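Priltstead Supper Club moves to the old creamery

The monthly supper club will leave the library basement in February and move into the old creamery on the corner of Ashour Street. The building went up in 1952 and was last used as a furniture store. It has a proper kitchen, a ramp at the side door and parking for 30 cars.

Dinesh Unnithan, who signed the lease for the club, said the basement had become too small. Supper in the fall drew 165 people, and the last of them ate standing up in the hallway. The creamery floor can take long tables end to end, with room left for coats and strollers.

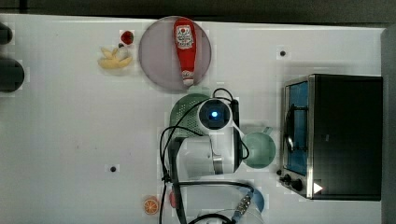
A plate and a bottle of ketchup on a white tabletop.

Doors will open at 5:30 p.m. and food will be served from 6 until it runs out. The price stays the same as last year. Children under six eat free. Please bring your own water bottle if you have one, as the creamery has a filling tap but very few glasses until the second order arrives.

The first menu in the new building is bean stew, roast chicken, rice, cornbread and two salads. Aicha El-Sayed is cooking the stew and would like to hear by the end of January from anyone with a nut or sesame allergy. Her sister-in-law, Asmaa El Sherbiny, is making the flatbread again. Last time it was gone in 40 minutes, so she plans to bake a double batch and hold half of it back for people who come after work.

Dessert is potluck. Cakes, pies and fruit are all welcome - label anything with nuts, and write your name on the bottom of the dish. There are still five pie plates and a blue casserole lid in the library office from previous suppers. They will go to the thrift store if they aren't picked up by the end of the month.

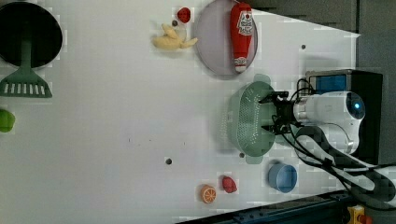 Getting there is a little different from before. The number 4 bus stops across the street, but the last one back toward Braria leaves at 8:10 p.m., and supper often runs later than that. Beathag Tennant is putting together a list of drivers with spare seats. If you can give someone a ride, or need one, leave your name at the library desk. Drivers should use the lot behind the building and keep the front curb clear for drop-offs.

The heating in the main hall works, though the side room is still cold and will stay closed until the radiators are replaced. Essam Ouazzani has looked at them and expects to have the parts in the spring. Until then the card tables will be set up at the back of the main hall after the plates are cleared.

Music will be by Jalia, the trio that played at the harvest supper. They start at 7 and will play two short sets.

Help is needed with setting up chairs from 3 p.m. and with washing dishes afterward. The sign-up sheet is on the library notice board next to the book return.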